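Labeling hand contact in bathroom chores
Galis tutorial, part 4

Our method learns chores from video taken at a person's head height. Before training, each clip needs a contact label for each hand. Open the clip in Stelelero and stop where a hand meets an object. 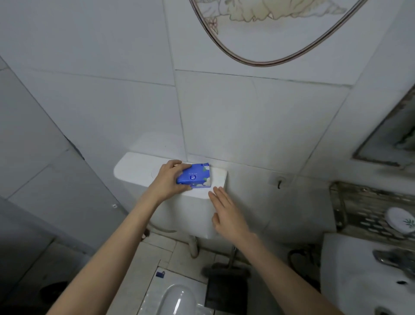

Page 21

Label the left hand "grip" and the object "tissue box". The right hand gets "touch" – its fingertips rest on the cistern, but it holds nothing. Save both labels before you move on.

Cloth takes more care because its outline changes. Draw the mask along the folds and leave out the fingers.

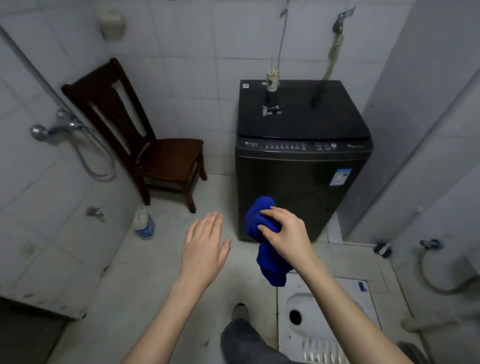

Right hand: pinch, blue cloth. Left hand: open.

Export at 300 labels per file.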